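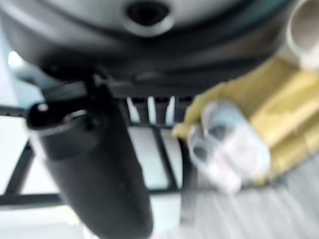
Sayaka Hirose objected at the end of the last session that a short queue and a fair match are the same goal, because a player who waits too long leaves and makes the pool worse for everyone else. The objection is partly right and is the starting point for this unit.

Unit 3: Matchmaking in small player pools
Course notes, Mobile Game Systems
Prepared by Liis Kivi

Reading before the lab: the Skarine design log, sections on queue rules and on bots.

Terms

Pool: all players waiting for a match in one mode and one region at a given moment.
Rating: a single number that estimates strength. It goes up after a win and down after a loss.
Window: the largest rating gap the system will accept between two opponents.
Widening: letting the window grow while a player waits.

The basic trade

A narrow window gives close matches and long waits. A wide window gives quick matches and more one-sided results. In a large pool the trade hardly shows. In a small one it decides how the game feels, and most games released on phones have a small pool in at least one mode.

Skarine, the two-player card game used in the labs, had 856 players in its October test build. The number waiting at any moment was far lower. Splitting them by mode and region left some pools empty for long parts of the night. Daily player totals say little about matchmaking. Look at the pool.

Worked case

Player A has a rating of 747. Player B has a rating of 462. No one else is waiting.

The system can do one of the following:

Match them now. A will probably win. If the update rule is sound, A gains little and B loses little.
Hold both and widen with time. If no new player arrives, the result is the same match, later.
Give each of them a bot. Both play at once, but the ratings learn nothing reliable about either player unless the bot has a measured rating of its own.

Flelesa, the studio behind Skarine, took the second option in its first build and the third in its second. Neither was kept unchanged. The release build widens at a steady pace, then offers the bot as a choice, marked as a bot on the match screen. Bot matches do not change the rating.

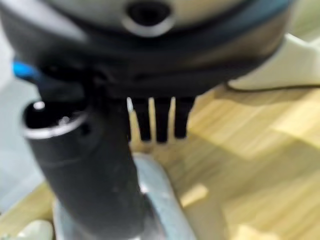
Figure 2. Gray housing with a black band and three prongs.

Widening rules

The window should grow from the player who has waited longest. A new arrival should not be pulled into a wide match on the first tick. Two ways to enforce it:

Both must accept. The gap has to fit inside the windows of both players. Safe for new arrivals, slow for those at the top.
Either may accept. The gap has to fit inside one of the two windows. Fast, and hard on new players when a strong player has been waiting.

Aivar Mets uses a mixed rule in the Lepik sample code: either may accept, except where one player is still in placement matches. Read the function that checks the gap before changing anything else. The placement flag is cleared in a different file.

Parties

A party of friends is usually given the mean of its members' ratings. The mean hides a wide spread. One strong player with one beginner does not play like two average players. Common fixes are to use the highest rating in the party or to add a fixed amount to the mean. Either fix shrinks the set of acceptable opponents and lengthens the wait.

Lab task

1. Run the Lepik simulator with the default arrival rate and record the median wait and the median rating gap.
2. Halve the arrival rate. Record both again.
3. Switch from "both must accept" to "either may accept" and repeat.
4. Plot wait against gap for all runs on one chart. Label the axes.

Report the median and the longest wait. The mean is not needed. Submit the chart and the settings file together. Questions on the simulator go to Vija Lill.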